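Rapport d'avancement – atelier « Linge et rangement »
Résidence Clernari
3 janvier 2025
Rédaction : Zahira Rahman

Depuis le dernier point, 16 résidents sur 21 ont suivi le module de base : trier, plier, ranger. Les cinq autres le commenceront fin janvier, à la reprise des séances du soir.

Les dépenses s'élèvent à 1 298 euros, pour l'essentiel des boîtes de rangement et des cintres commandés chez Grudero. Il reste à régler la facture de transport de Dillar, soit 40 euros.

Les séances se font dans les chambres, sur le lit, faute de grande table à l'étage. Le pliage des tee-shirts et des serviettes est acquis pour la plupart. Les grosses mailles demandent plus de temps – les manches ressortent et l'épaisseur gêne le dernier pli. Nous y consacrerons deux séances de plus. 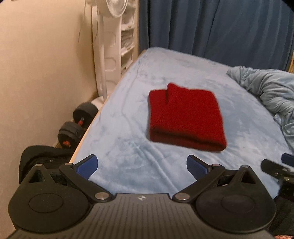 Vêtement en maille rouge foncé plié sur le lit, une partie encore relevée en haut.

Reste à faire en janvier : étiqueter les tiroirs, revoir la fiche de pliage des pulls et fixer avec l'équipe de nuit les horaires de la buanderie. Le prochain rapport comprendra le relevé complet des achats.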